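Plan de compra de pinzas manuales, segundo lote — galería

Publicado el 16 de marzo de 2026. Textos: Wálter Valderrama. Revisión de costes: Impi Manninen.

Reunimos en esta página las notas de planificación para el segundo lote de equipos de captura manual. El primer lote se compró sin separar consumibles y repuestos del precio de la pinza, y eso complicó el cierre de cuentas. Para el segundo hay tres partidas: conjunto mecánico, almohadillas y electrónica de registro. El techo por puesto completo es de 3000 euros, impuestos aparte, y no incluye el transporte desde el almacén de Ermont.

La tarea de referencia es guardar y sacar objetos domésticos de una caja de cartón sobre una superficie blanda. La elegimos porque castiga la apertura de las mordazas más que la fuerza de cierre. Quien presupueste para otra tarea (piezas pequeñas, vidrio, cable) debería rehacer la tabla de repuestos desde cero.

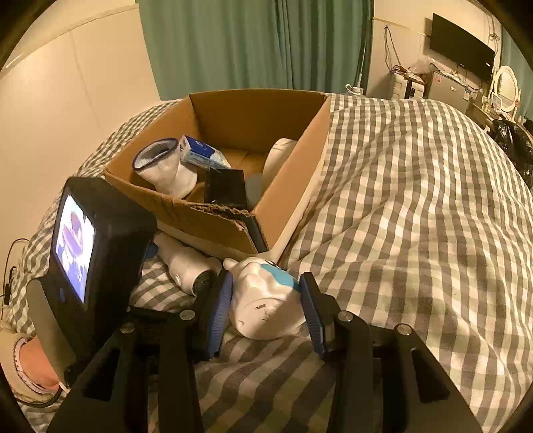

Kisten y Bayram cotizan el conjunto mecánico con criterios distintos. Kisten entrega la pinza montada y cobra aparte los pasadores; Bayram la entrega en piezas, con un juego de pasadores de reserva y unos 500 euros menos por puesto. La diferencia se reduce al sumar las horas de montaje. Reijo Karppinen calculó ese tiempo con el primer lote y su hoja es la que usamos, con una corrección por la curva de aprendizaje.

Almohadillas: partida propia, pedido mínimo de 20 juegos. Se aceptan variantes de dureza siempre que el perfil exterior no cambie. El almacenamiento en frío está descartado, así que conviene no pedir para más de un año.

Cableado: se presupuesta por metro instalado, con conector recto y funda. Los cables que vienen de serie con la electrónica de Loltska sirven para banco, pero quedan cortos cuando el operador trabaja de pie junto a una cama o un sofá. Reijo Kiiskinen pidió un alargador por puesto y se ha incluido.

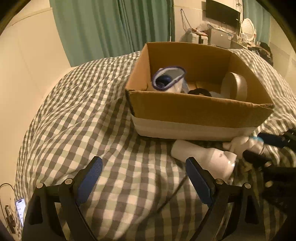

El número de pinzas por puesto es la decisión que más mueve el total. Con una sola, el operador resuelve la mayoría de los traslados; con dos puede sujetar y recolocar, pero se duplican mordazas, almohadillas y parte de la electrónica. Eetu Kuusisto defendía comprar pares solo para la mitad de los puestos. Una pieza blanca con forma de tubo doblado, apoyada en un edredón a cuadros delante de la caja y con la segunda pinza en contacto con ella, entra de lleno en el tipo de agarre para el que se piden los pares: geometría irregular y apoyo que cede. La propuesta actual es dotar de par a todos los puestos de interior doméstico y dejar los de banco con pinza única.

Plazos: Kisten da 9 semanas desde el pedido en firme. Bayram no se compromete por escrito, y por eso su oferta lleva una reserva para alquiler puente. Loltska sirve de existencias, salvo los alargadores.

Pendiente antes de firmar:

Confirmar si los pasadores de Bayram son intercambiables con los que ya tenemos.
Precio de las almohadillas en el segundo año.
Coste de devolución de un conjunto defectuoso, con portes de ida y vuelta.
Amortización: Impi Manninen propone tratar las almohadillas como gasto corriente y el resto como inmovilizado.

La tabla completa se actualizará en abril, cuando lleguen las ofertas revisadas. Las correcciones a las notas de esta página se envían a Wálter Valderrama, indicando la partida afectada.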